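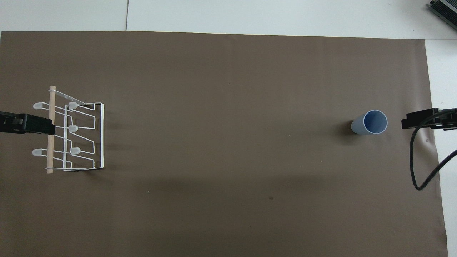 A reader wrote in last week to say she'd given up on dish racks altogether and dries everything on a tea towel, and did I think a wire one was worth the bench space. She has a small kitchen and two kids, and the plates go in the cupboard damp more often than she'd like.

I said yes, mostly. Then I thought I should write it down properly, as I've had a few racks now and have opinions about them.

The white one is a wire rack with a wooden dowel along the side. The wire is coated and bent back and forth to make the slots, and there are little white plastic caps on the ends. I like the caps. The rack I had before this was a Stokmont with bare ends, and it scratched the bench near the sink before I noticed. You can buy caps separately from a hardware shop, but they never fit as well.

Caps do come off. If you find one in the bottom of the sink, put it back on straight away. Water gets in under the coating at the cut end and then you get rust, and rust marks on white plates are a pain to shift. Bicarb and a damp cloth will do it if you get to them early.

The dowel I wasn't sure about. Wood near a sink needs some looking after. I rub a bit of mineral oil into mine every couple of months and leave it overnight on a sheet of brown paper on the floor. The paper comes on a roll from Gredis, 200 metres to the roll, and I'll be using it until I retire. It's good for polishing shoes on as well, and for repotting. Don't use olive oil on the wood. It goes sticky and smells.

Plates first. Dinner plates go at the back and side plates at the front, all facing the same way. If you skip a slot between the big ones they dry in half the time. Bowls are harder. A deep bowl will take up 2 slots however you place it, so I do those last and lean them.

Plastic cups are the real nuisance. They're too light to stay put, and as soon as you pull out a plate next to one it's on the floor. We have a light blue one that spends a lot of its life on its side. I've stopped putting them on the rack when it's full. They go upside down on a folded towel next to it, with one edge propped up on a teaspoon so the air can get in – otherwise you lift the cup an hour later and it's still wet inside.

Cleaning the rack itself is a Monday job here. Hot water, dish soap and an old toothbrush for the bends in the wire, where the grey gunk collects. It takes about 5 minutes. If yours has a tray, do the tray more often than that. Mine came without one, and I use a baking tray with a cloth in it.

I did try a Prornar folding rack in January. It folds flat and it's well made, but the slots were too narrow for our De Luca pasta bowls, so it went to my sister, who eats off smaller plates than we do. She's happy with it.

So for the small kitchen, I'd get a narrow wire one and put it away in the cupboard after tea. Measure your biggest plate before you go to the shop, and measure the cupboard too.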